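The Mule Road to Sarkari: Notes for a Talk on a Small Supply Column
Speaker notes, full version 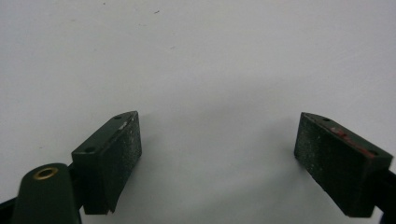

Notes and talk by Bogdan Olteanu
Prepared 8 April 2020

Opening

Good evening. Thank Gemma D'Amico for the invitation and for correcting my English in the first half. The second half she has not seen.

Say at the start: this is a talk about transport. There is one small fight in it, near the end, and it lasted less than an hour. Those who came for the fight must be patient.

The question I want to ask is simple. How did a garrison in a hill fort eat during the winter, when the only road was a track for mules? Most books on the frontier give this one sentence. "Supplies were brought up from the depot." I have spent a long time with that sentence.

The place

Sarkari was a post on a ridge, with a wall, a water tank and quarters for two companies. The depot was at Ambaye, down on the plain, where the cart road stopped. Between them was the track. In good weather a loaded mule needed three days. In February it could need six, and some weeks no column left at all.

Pause here and let people imagine the map. Explain that the track crossed the same river two times, and that the upper crossing had no bridge.

The animals

The column started the season with 2610 mules on the books. Explain "on the books." This figure includes animals that were sick, animals lent to the survey party, and animals which had died but were not yet written off by the clerk. The number fit for work on the first of February was 1332. I found both figures in the same ledger, on facing pages, in two different hands.

A mule carried two loads of equal weight, one on each side. If one side was heavier, the saddle turned and the back became sore. A mule with a sore back was out of work for weeks. So the most important man in the column was perhaps the man who weighed the loads in the morning, and I have not been able to find his name.

Forage. This is the point which I ask you to remember. The mule eats also. On a six-day march up and a shorter march down, with no grass under the snow, a mule must carry its own grain or another mule must carry it. In bad weather nearly half of what left Ambaye was eaten on the way.

If there is time: the story of the compressed hay. If not, go on.

The drivers

The drivers were hired men, not enlisted soldiers. Each had charge of three mules. They were paid by the month, but the blankets were taken out of the pay, and in the first season they complained of this, with good reason in my opinion. The officer in charge passed the complaint to the depot. The depot answered that blankets were a matter for the contractor. The contractor did not answer.

Lachlan Bright has argued that many drivers left the column in the middle of winter. I respect his work, but I think he counts as deserters the men who were sent down sick. The hospital list and the desertion list share many names. I will be glad to discuss it with him afterward, if he is in the room.

Read the passage from the transport officer's letter slowly:

"The men are willing and the mules are willing. It is the saddles that will defeat us."

The fight at the upper crossing

Keep this short. The rear of the column was fired on while it waited to cross. The escort was small and was mostly at the front. The drivers cut the loads from the mules and lay behind the sacks. When the escort came back the attackers had gone up the hill again. Nineteenth-century histories, where they mention it, call this a brave defense by the escort. The officer's own report gives the credit to the drivers, but this paragraph was left out of the printed version.

I compared the two texts line by line. Kirsty Waaka helped me to obtain the copy of the manuscript, and I thank her.

After the winter

The column was broken up when the cart road reached the ridge. The mules were sold or moved to other stations. Sarkari was held for a few more years and then given up. The wall is still there in part.

Questions I expect

Why not camels? Because of the ice and the steep track. Some were tried on the lower part.

Was the post worth the cost? I do not know. The depot accounts for the second year are missing, and without them I do not want to guess.

Jonas Lehner will carry the microphone. Remember to repeat each question for the people at the back.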